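Reviews > Storage > Baskets and Trays

Niltis Wire Mesh Tray, long size: a month of toys in it
June
By Maj-Britt Nyberg

Quick one, I have 16 minutes before pickup. People keep asking about the mesh tray so here it is.

Background. We had a deep canvas bin from Guerra for two years. Lovely bin. Black hole. Balls went to the bottom, cloths went on top, and any kid who wanted one small thing tipped the entire lot on the floor. So I wanted shallow and long, something you could see into. Looked at a Pisberg crate first but the slats were wide enough for little fingers to get wedged. Ended up with the Niltis. Bought it at the Nakbridge store, paid full price, nobody sent me anything.

What it is: a rectangle of fine gray wire mesh with a smooth metal rim. No lid, no handles, no liner. No assembly either, thank goodness. Weighs very little empty. Full is another story, see below.

How much goes in

More than I thought. I did one big fill with the stuff that usually ends up in the canvas bin. Yellow balls, the mini basketball, the spiky rubber ones, a plush or two, the cream cloth and the mint one, plus the odds and ends that travel with toys in any house. Candy wrapper. Red soda can, crushed. It all fit, though "fit" here means heaped, and the cloths do take up a silly amount of room. 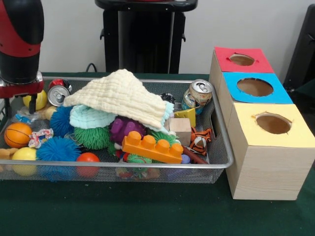

Seeing what's in there

Main reason I bought it so I'll be picky. From above, with no cloth on top, it's great. You look down and spot what you want. From the side you get a hint through the mesh, color mostly. Yellow ball against the front wall, easy. A small dark thing in the middle, forget it.

The problem is cloths. One big cloth laid over the top and you're back to the canvas bin. I keep telling everyone cloths go on the end, folded. They do not go on the end folded. My sister-in-law suggested rolling them and standing the rolls up along the short side, which worked for one afternoon.

Spiky balls are the other thing. The soft tendrils push up against the mesh and I was sure they'd snag and tear. A month in, no tears. They do grab lint though, and then the lint goes on the mesh, and then you're picking at it with a toothpick at 9 at night. Rinse under the shower head is faster.

Getting things out

Easier than any bin I've had. Low sides, a toddler can reach the middle without climbing in. Round things near the rim can roll right out if someone digs in the center, so put balls low and soft things over them, or put the tray on something with a bit of grip. We use a dark green cloth cover on the table and the tray hardly slides on it. On the bare kitchen counter it skated all over, and it scratched. Tiny scratch. Still annoyed.

Don't stack other toys in it if they're blocky, by the way. Light wooden cubes are better piled up next to the tray. Three cubes in a row take up almost no table and as soon as they go in with the balls they make hollows and everthing on top tilts. 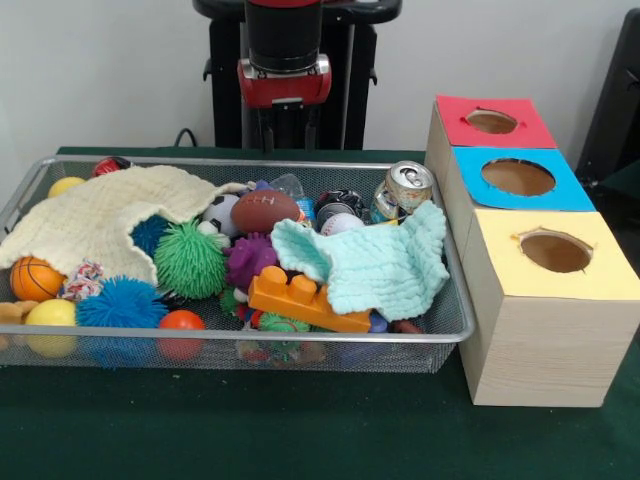 Anyway, weight. Full like that I can carry it, but the rim is thin and it presses into your fingers after one flight of stairs. I measured nothing scientifically, just put it on the bathroom scale once, wrote the number on an envelope, lost the envelope. Heavy enough that I would not ask a seven year old to move it. Handles would fix this completely. The older Niltis tray had them I think? Somebody correct me.

Corners are good. I ran a sock over all four, no snags. The rim is smooth the whole way, no sharp join that I could find, and I looked, because the cheap tray I had before this one opened up my thumb.

Cleaning: shake it upside down outside. Crumbs fall through the bottom anyway, which sounds nice until you remember what's under the tray. Wipe the table more than you used to. Sticky stuff (juice, mostly) needs a brush, a sponge just shreds on the mesh. Dries fast. No rust so far but it's only been a month and I towel it off.

Noise. Cans in a metal tray, you can imagine. Plush on the bottom helps.

What doesn't work in it

Long skinny things. Stick toys lie at an angle and hold everything else up. Tiny pieces are so-so, they don't fall through but they do sink, and then you're feeling around under a fluffy plush for one little brick. If you own the big fluffy kind, leave it out, it covers half of everything. Bricks with studs are ok along one side if you put them in last.

Metal cans and tins are fine at the corners. We use them for pretend store, so they stay.

And boxes with a hole in the top, the posting kind, keep those outside. Ours go up against the end of the tray in a stack, yellow over blue over pink, and they look tidy there. Things get dropped in the holes and forgotten, that's a seperate review.
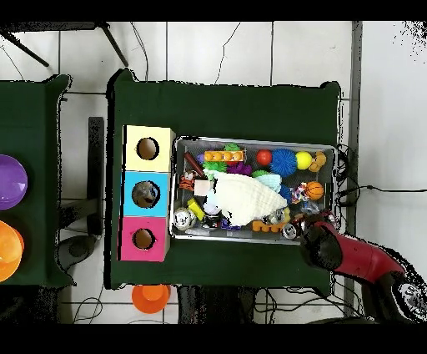
Versus the others

Guerra canvas bin: softer, quieter, prettier in a living room. Carries well. Useless for finding anything. Keep it for blankets.

Pisberg crate: solid, heavy, better if you want to stack crates. Slats too wide for under threes in my opinion.

Niltis tray: best for a table or a low shelf, things you use daily, kids who give up if they can't see it. Not for carrying around. Check your shelf depth before you buy, I had to move a bracket.

Would I buy it again

Yes. I'd buy two, and split balls from cloths, which is what I should have done from day one. One tray for everything is pushing it, you saw the heap. Wish list is short: handles, little rubber feet, maybe a divider that clips to the rim.

7 out of 10. Would be an 8 with feet. Ok, pickup.

Comments (4)

tollgate_mom
The old one did have handles, I've got it. They folded down and pinched. I took them off with pliers the first week so you're not missing much.

Renske
Stick-on felt dots under the corners. Stops the skating and the scratching. They peel off when you rinse it so I glue mine.

parsnip335
How does it do with the small toy animals? Ours have skinny tails and I can see them going through the mesh and getting stuck.

Maj-Britt Nyberg
@parsnip335 Mesh is pretty fine, our tiger has been ok. Wouldn't swear to it with a really thin tail. @Renske glue, of course, thank you, doing that tonight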